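Plernuvine releases new planning software for bin picking

BURKWOOD, Mar 12, 2020 – Plernuvine has released version 3 of Plemon, its motion planning software for industrial arms that pick mixed items out of bins. The update is free to current license holders.

Earlier versions chose a grasp first and then looked for a path to reach it. If no path existed, the software threw out the grasp and began again. Version 3 plans both together, and drops any grasp that would bring the wrist or its cabling too close to a bin wall.

"Most of our support calls were about stops near the walls," said Huệ Lò, who leads planning at the company. "The arm had a good target and no good way to get there."
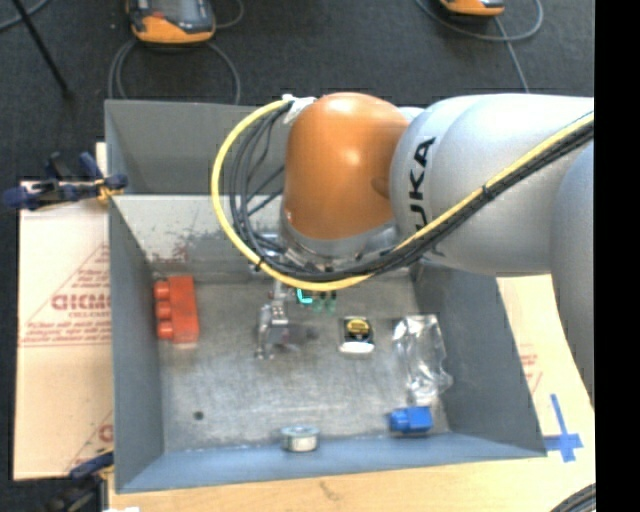

Plemon keeps a model of the arm, the gripper and the bin, and checks each planned move against it before sending the move to the controller. Cables were left out of that model until now. Users can draw a keep-clear zone around any loop that hangs off the wrist, such as the yellow and black lines that swing out beside the orange wrist on a KUKA arm. The zone turns with the joint during planning, so a pick along a sloping side is tested with the cables included.

The perception side has changed less. Clear packaging remains a weak spot, Lò said, and a crumpled plastic bag on bare metal can still come back as several small objects or none. A fix is planned for May.

Plernuvine ran 2,000 planning requests through the old and new versions using recorded bin scans. Version 2 returned a usable path on the first try in 1,325 of them. The company has not published the matching number for version 3 – Lò said it is being checked by Mohmand, an integrator that also tested the beta.

The release includes a new log viewer that shows why a grasp was rejected. Settings files from version 2 have to be converted before use, and the converter comes with the installer.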